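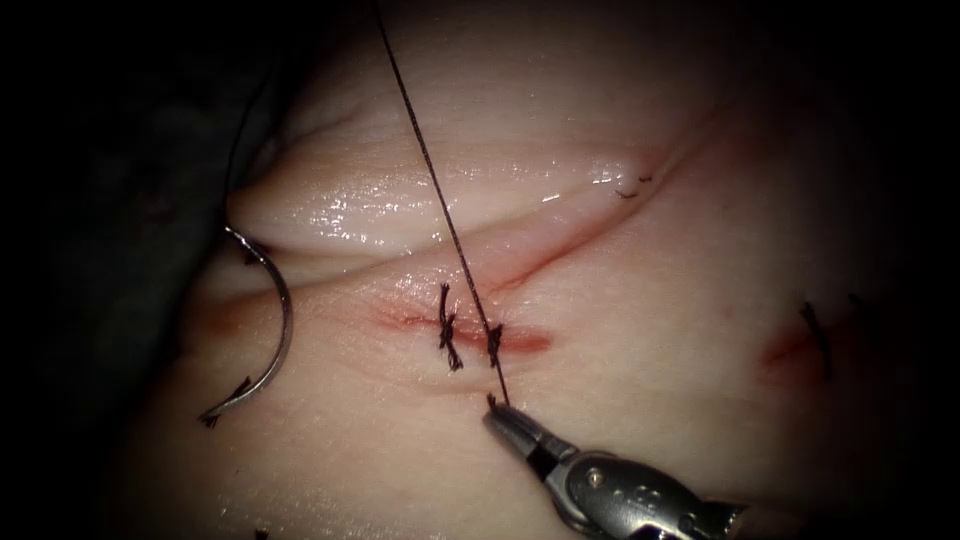
Entry no. 846

Home Diaries Benches Tool list Log in

June 23, 2022

I came to Travside after work and stayed until the lights in the corridor were switched off. My shoulders are stiff from the hand controllers and I have eaten only bread, but I want to write while I still remember the order of things.

The first hour went to the cable tension again. On the right arm the wrist turned a little when I only wanted to close the jaws. I had believed it was my software, and I lost two evenings in looking for a mistake in the code. Today I opened the drive box with Fahad Talpur and he moved the small wheel with his finger and asked me if it was supposed to do that. It was not supposed to do that. The screw of the wheel was loose. I put a drop of thread lock, waited, ate the bread, and closed the box. I was ashamed and also very happy.

After this we named the arms properly, because in my old notes they are "first" and "second" and I always mix them. The left one is now Nseir and the right one is Odel. The whole build stays Zonach, as it is painted on the box, and I do not want to paint it again.

Then I worked on the pull. When the knot is laid down, the driver has to hold the thread and keep it straight while I decide if the knot is good. Before, Odel would let the thread slip a few moments after the jaws closed. I raised the closing force by one step and wrote the old value on tape, and the tape is on the lid. With the new value the jaws held the black thread tight over the ridge and I could take my foot from the pedal to scratch my ankle. I left the needle lying on the left side of the pad during this, and twice I forgot where it was.

My knots are still not beautiful. The left one of the pair near the middle is thick like a small brush. The right one is smaller and I am content with it. I think the difference is only that for the second one I made the loop slower. Fahad says I hurry when the thing begins to go well, and my mother says the same about my driving.
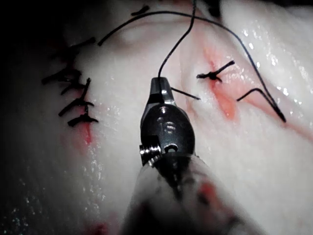 I also tried to be more strict about the tails. If I cut them long, they lie over the next place and the jaws catch them together with the thread I want. If I cut them too short, I am afraid the knot will open. For the moment I cut by eye, and the eye is different each evening. I should make a small gauge, maybe a piece of wire bent to the right length, and hold it next to the knot before the scissors come. I have written it on the list under the spare fuses.

The wrist view is now much better in focus at the tips than it was in October. The shaft is soft in the picture but I do not need to see the shaft. What troubles me is the shine. The surface is wet and gives back the lamp in many small white points, and when a dark thread crosses them I sometimes lose which side is over and which is under. I turned the lamp lower, and the threads became easier to read, but then the left corner was so dark that I did not like to move Nseir there. I turned it halfway back. Somebody at the next bench suggested a sheet of paper in front of the lamp. It costs nothing, so I will try it tomorrow.

The passing of the needle was the longest part of the evening. I want to go in through the fold and follow the curve with the wrist only, without pushing from the arm. On paper it is a simple rotation. On the bench, my hand wants to push. I repeated it many times, with Nseir keeping the thread up and away, and the good passes were the ones where I looked only at the point and let the rest of the needle look after itself. On the bad ones the thread made a loop near the silver wrist, and I had to stop and back out carefully, in order not to pull it into the joint.
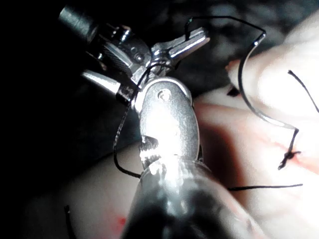 Things to do before next time

Check the wheel screw again, both boxes.

Make the wire gauge for the tails.

Paper in front of the lamp.

Write a slower speed for the last part of the loop. At present there are four speeds in the menu and I use only two, so I can replace one without missing it.

Ask at the desk if I may leave the frame on the bench overnight. It takes me a long time to align it again when I carry it from the shelf.

Near the end I did the handing over between the arms. I like this exercise most of all. Odel holds the needle upright, Nseir waits with open jaws, and I must think where the loose thread is before I move anything. I made the loop too big, because a big loop is easier for me to see, but then it leans where it wants.

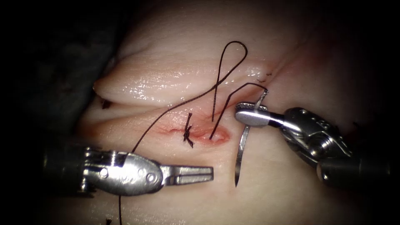 Nseir left, Odel right with the needle. One stitch tied, thread loop still open.

Fahad wanted to try also, so I gave him the controllers and sat on the stool behind. He is calmer than I am. He does not talk while he moves, and he put the needle tip down where he said he would put it. I wrote down his settings. He likes the hand scaling lower than mine, and I will try his number before I say that it is too slow.

I cleaned the jaws with alcohol, counted the needles back into the tin, and covered the box with the towel. The bus was gone, so I walked home by the canal.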